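Home Projects Tools Parts Contact

This site uses cookies to remember your settings. Accept Decline

Building a Pair of Hand-Held Grippers for Recording Door and Drawer Motions

By Malcolm Kershaw
September 10, 2018
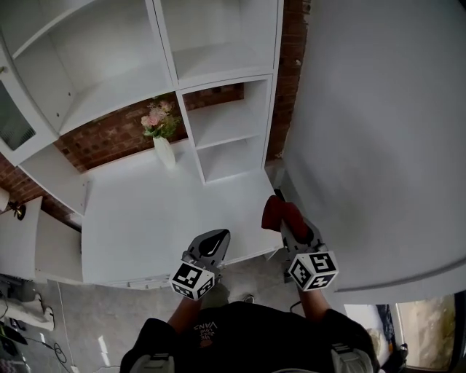 Do I need to own a robot arm before building these?

You can build and use the grippers with no arm at all. They record how your hand moves and how far the jaw is open, and that data sits in a file until you have something to play it back on. I had the grippers for months before the arm was bolted down.

The design is the Vurley gripper, which Samer Nasrallah and I drew up at the Painemal workshop so that we could teach a small arm to open cupboards. Each hand gets one. A cube printed with black square markers is mounted on each gripper, and a camera on your head works out where the cubes are. Furniture makes a good first test, and I still start every new pair by pulling on a white cabinet door.

What you need

For each gripper:

Printed body, handle and jaw parts
One printed cube and its mounting post
A sheet of marker patterns on matte paper or matte label stock
Finger pads, cast or cut from rubber sheet
A linear potentiometer for the jaw
A return spring
Machine screws, washers and lock nuts
Thin flexible cable

For the pair:

A small microcontroller board with two analog inputs
A USB camera with fixed focus
A head strap or an old helmet liner
A laptop

I spent 200 dollars on both grippers and the camera, not counting filament. The potentiometers were the most expensive item. Don't buy them until you have checked the travel against your printed jaw, as I ended up with a pair that bottomed out early.

Step 1. Print the parts

Print the body on its side with the trigger slot facing up. Use more walls than you normally would and leave the infill where it is. The handle takes most of the load, and our first ones split along the layers just under the trigger. Gray is a good color for the body. Pure white or pure black plastic near the cube can confuse the marker detection in strong light.

The post that carries the cube should be printed lying down. A post printed upright snaps off the first time you set the gripper down hard.

Clean the slot with a flat file until the slide moves under its own weight when you tip the body. Leave grease off for now. If the slide only moves when it is greased, it is too tight and will stick again once dust gets in.

Step 2. Fit the jaw

Push the potentiometer into its pocket with the wires toward the handle. Connect the slide to the potentiometer arm with a short screw and leave a little side play. Fit the return spring, close the body and run the screws in by hand before tightening any of them.

Squeeze the trigger all the way and let go. The jaw should open fully without a second push. If it hangs near the end, loosen the body screws a quarter turn and try again. If that cures it, the body is slightly twisted and you can put a thin washer between the halves at the rear screw.

Step 3. Make the finger pads

The pads curve at the tip so that they can hook behind an edge as well as pinch. For a door, the hook is what you will use most. Pinching is better for small knobs and for anything you want to lift.

I cut mine from rubber sheet and glued it to the printed finger with contact cement. Rough up the plastic first, coat both faces, and wait until the cement is tacky before you press them together. Leave it overnight.

The pads on your two grippers don't have to match in color. Ours are black on one and dark red on the other, and when you go back through recordings you can tell the left hand from the right quickly. What should match is the grip. Drag each pad across a painted door with the same light pressure. If one slides and the other catches, wipe both with alcohol and test again. Replace the smooth one if it is still different.

Step 4. Make the cubes

Take your time here. Most bad recordings I have looked at came from a badly made cube.

Each visible face gets its own marker, and no marker may be used twice on the same cube or across the pair. Write the marker number on the inside of each face before you glue anything. Keep a white margin all the way around every pattern. If the black runs to the corner of the cube, the software loses it whenever two faces are seen at a shallow angle.

Cut the patterns with a sharp knife and a steel ruler. Lay each one down from one edge and smooth it across with a plastic card. A bubble under a pattern will shift the measured position, so peel it and use a fresh one if you get a bubble you can't press out.

Do not laminate or varnish the cube. Glossy surfaces wash out under a window or a lamp.

Mount the cube above the body, close to the handle end, where your wrist won't hide it. It should stay put when you shake the gripper. Put thread lock on the post screw.

Step 5. Wire it up

Solder three wires to each potentiometer and bring the cable out through the hole at the base of the handle. Tie a knot inside the body, or clamp the cable with a small printed tab. Leave enough slack that you can reach over your head without pulling on the plug.

Darren Whiteley builds his with the cables running up the sleeve, which keeps them out of the way of drawers. I let mine hang and have caught one on a handle more than once. Try both ways before cutting anything to length.

Plug both potentiometers into the board and load the Brarkik sketch. It reads the two inputs, adds a time stamp and sends one line per reading over USB. The whole sketch is 356 lines, most of it comments, so it is easy to change if your board has different pins.

Step 6. Set up the camera

Mount the camera at your forehead, tilted down so that it sees your hands when they are at a comfortable working height. Lock the focus and the exposure. Auto exposure will hunt each time a big white door swings past, and the cubes blur while it does.

Calibrate with a checkerboard glued to something flat and stiff. Glass works well. Move the board through the corners of the view as well as the middle, and tilt it. Keep going until you have a good spread of angles, then save the file under the camera's name. Any change to the focus means calibrating again.

Step 7. Check the pair together

Put both grippers on a table with the cubes in view and start the recorder. Leave them alone until 900 readings have come in, then look at the plot. The position lines should be flat. The jaw lines should be flat too, with a little fuzz.

Now measure the distance between the cube centers with a ruler and compare it with what the software reports. Mine agree to 2 millimeters. If yours are further off, look at the marker size in the settings file before you look at anything else. It has to be the size of the black square as it came out of your printer, and many printers shrink a page slightly.

Close and open each jaw fully a few times and note the highest and lowest readings. Enter those in the settings file as closed and open. Left and right will have different numbers.

Step 8. Record a door

Pick a cabinet door that swings freely, preferably one on plain hinges. Soft-close hinges push back at the end and make the first recordings hard to read. Clear the floor where you will stand, and route your cables away from your feet.

Start with both hands in view and the jaws open. Hold still for a slow breath. Move one gripper to the edge of the door, make contact, and pull. Once the door is past halfway, you can move the pad to the inner surface near the edge and push it the rest of the way. Finish with both hands in view and hold still again.

Look at your hands the whole time. If you look away to see where the door is going, the camera goes with you and the cubes leave the view. Short gaps can be filled in afterward. Long ones can't, and the take should be thrown out.

Repeat until you have about twenty clean takes from slightly different standing positions. Then do the same with the other hand.

Common problems

Cube position jumps back and forth. Two faces are being read at nearly the same angle. Check that the margins are clean and turn on the option that solves all the visible faces together.

Jaw reading drifts during a take. Usually a cold solder joint at the potentiometer. Wiggle the wire while watching the plot.

Door looks as though it moves toward you in a straight line. The calibration file belongs to another camera. Alfie Bellamy lost a weekend to this one.

Pad slips on painted surfaces. Clean the pad, then the door. Furniture polish is the usual cause.

Gripper feels heavy at the front. Move the cable clamp back and check that you printed the short version of the finger. The long version is meant for deep shelves.

Files

The part files and the marker sheets are on the Proretero page, along with the recorder. The version there now has the thicker cube post. If you printed the parts from an older set, you only need to reprint the post and its cap.

A drawer version of the finger is being tested and should be up in November. It has a flatter tip that fits behind a narrow lip, and it uses the same screws as the current one.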